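Umska Folding Notes – README

Last touched: June 21, 2018

What's in the folder

Hello, and thanks for downloading. Umska is my collection of notes on folding clothes at home, on a bed, with ordinary clothes that have been through an ordinary wash. It started as a text file called trousers.txt and it has grown rather a lot since then (there's still a trousers.txt, it's just much longer now). I've packed it all up because people kept asking me to send bits of it, and I kept sending the wrong bits.

You'll find these in the folder:

trousers.txt – the long one
tops.txt – T-shirts, jumpers, anything with sleeves
small.txt – socks, pants, flannels, tea towels
sheets.txt – unfinished, see further down
words.txt – what I call each part of a garment, so the other files make sense
changes.txt – what I altered and when, kept up badly

Everything is plain text. Open it in whatever you like. Print it if you want to, though I'd skip sheets.txt for now or you'll only be cross with me.

How the notes are laid out

Each garment gets an entry, and each entry has the same lines in the same order: garment, fabric, starting position, first fold, second fold, any further folds, finished size, where it goes, grumbles. The grumbles line is the one people write to me about most! I nearly took it out in the first tidy-up and I'm very glad I didn't, as it's where all the useful stuff ended up.

A typical entry looks like this:

garment: trousers, drawstring
fabric: soft, a bit stretchy
starting position: flat, front up, strings tied
first fold: one leg over the other, seams together
second fold: hem up to just short of the waistband
further folds: in half again
finished size: fits the shallow drawer
where it goes: shallow drawer
grumbles: waistband won't lie flat, see below

If a line doesn't apply I leave it blank. A blank line means I had nothing to say, and a question mark means I had something to say and couldn't decide what.

Sizes

I don't measure in centimetres. I know, I know. I go by where the thing ends up: shallow drawer, deep drawer, shelf, or the basket on the landing. There was a version in May where I tried giving proper measurements for everything and I found I was pulling the cloth straight to get a nicer number, so out they went. The one real measurement I kept is the inside of the shallow drawer, which is 400 millimetres across. If yours is narrower, add a fold.

Trousers, and why they take up so much of the file

Trousers are the biggest part of Umska by a long way. There are 20 entries at present, and 11 of those are some sort of soft trouser with a gathered waist, which tells you plenty about how I dress. Jeans are easy. Jeans more or less fold themselves once you've got the legs lined up, and they stay where you leave them. Soft trousers are another matter altogether.

The trouble begins at the waist. Elastic pulls the cloth in, so the top is narrower than the hips, and the creases fan down from there into the seat. Smooth them out with your hand and they come back as soon as you let go. I used to spend ages on this. Now I leave the waist alone, get the legs right, and let the gathers sit on the inside of the fold where they can do as they please.

Then there are the strings. Tie them before you start, in a small flat bow, and keep them out of the way of the first fold. A loose string gets caught in the middle of the bundle and makes a lump, and then the whole pile leans.

I lay trousers sideways across the bed, waist to the left. I'm right-handed and I like to bring the hem back over towards the waist with that hand. If you're left-handed, swap it round and read all my lefts as rights (sorry, it's a bit of a faff, I did think about writing two versions and then I had a biscuit instead).
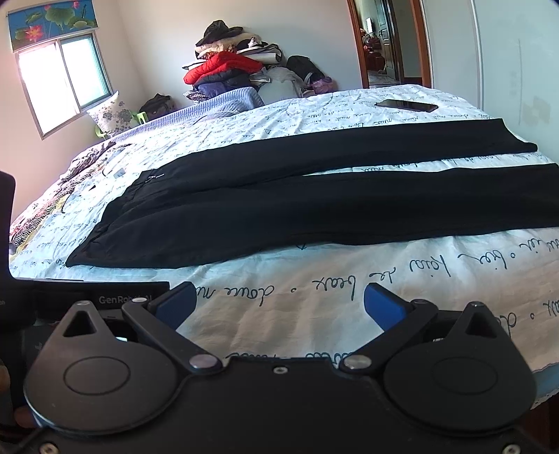 Turn them round and start from the hem end, came the suggestion from Endley, because the waist is the heavy bit and it ought to be the bit that stays still while the legs come to it. I tried that for a good while. It works nicely with jeans and with anything thick, and I've put it in trousers.txt as the second method for those. With soft ones I found the legs slid about as I walked round the bed, so the first method stays first. Both are in there, try whichever suits your back.

The first fold in more detail

Before you bring one leg over the other, have a look at the gap between them. On a flat pair it makes a long thin wedge with its point up towards the crotch seam. If the legs are splayed wide, the fold will come out skewed, and no amount of tugging afterwards puts it right. Close the wedge up first by sliding the lower leg in. Then fold.

Pick the leg up at two places, the knee and the hem, and lift it over in one go. If you only take the hem, the knee drags behind and you get a twist halfway. I had the twist for years and thought it was the trousers.

The bit of seat that sticks out after the first fold gets tucked in to make a straight edge. In the notes I call this "the corner", and it's in words.txt along with its friends. There's a corner at the hem too, where the cloth comes to a point if the leg's lying at a slant, and I call that one "the hem corner" so as not to muddle the two. I did muddle them in the earliest version. If you've got a very old copy, please bin it.

Dark clothes

A short word about black things. Seams on black cloth are murder to see in the evening, and half the folding in this house gets done in the evening. I work on a pale sheet when I can, so at least the outline shows up, and I find the seams with my fingers. Patterned bedding is fine as well. Writing, stripes, whatever you've got – I've even used a line of print as a guide for keeping the waistband straight, although it only helps if the sheet itself is on straight, and mine seldom is.

Lint is a separate grumble. Brush before folding. If you fold first you've simply filed the lint away for later.

Tops and small things

tops.txt is in decent shape. Jumpers are done with the arms folded behind, T-shirts in thirds and then in half. The entries for shirts with collars are thin, as I hang mine up and I've only ever folded them for a suitcase. If you fold collared shirts day in, day out, I'd love to hear from you.

small.txt is short and a bit bossy. I feel strongly about socks. You've been warned.

What's missing

Fitted sheets, mainly. sheets.txt has 14 lines in it and I disagree with most of them. I can get a fitted sheet into a sort of parcel, but I can't describe how in a way that anyone else could follow, and I'm not convinced I do the same thing twice.

Also missing, or nearly:

children's clothes (just the one entry, a pair of dungarees, and it's poor)
anything with pleats
dressing gowns, which I hang on the door
duvet covers, which I stuff in the cupboard and shut it quickly

The notes all come from one household and one bed. It's a large bed, and if you're working on a small table you'll need to do long trousers in two goes, or fold them hanging from the waist and lay them down afterwards. There's a paragraph on that near the end of trousers.txt. It's based on a holiday flat in Comstead where the table was tiny and the bed was worse.

Using the notes

Copy them, change them, pass them on, stick them inside the wardrobe door. I'd like it if you kept the name Umska on them, and if you change a method please say so in the entry, so I don't get letters about folds I've never done. I wouldn't use them for anything posh or delicate. Silk, wool suits, anything with a stern label in it – go by the label.

A cut-down version called Xie goes with this one. It's the same entries with the grumbles line taken out and everything squeezed on to one printed sheet. Some people prefer it. I think it's missing the best part, but it does fit on the back of a door very well.

Sending things in

If you want to add an entry, use the layout further up and fill in as many lines as you can. Starting position matters most to me. I've had some lovely folds sent in that I couldn't repeat because I didn't know which way up the garment was, or which end was nearest. Front up or back up, waist left or right, strings tied or loose, that's plenty.

Please try a fold on at least two different pairs before you send it. One pair can be oddly well behaved. My grey ones will go into any shape you ask, and I no longer trust them as evidence of anything.

Changes since the last version

The drawstring entries now all say "strings tied" in the starting position, where they used to be all over the place. Jeans have gained the hem-end method. Tea towels have moved from tops.txt to small.txt, and I can't tell you how they got into tops.txt to begin with. The word "crease" now only means a line you've pressed in on purpose, and everything else is a "fold" or a "wrinkle". I've probably missed a couple in the older entries, so if you spot one, let me know which file it's in and I'll put it right in the next version.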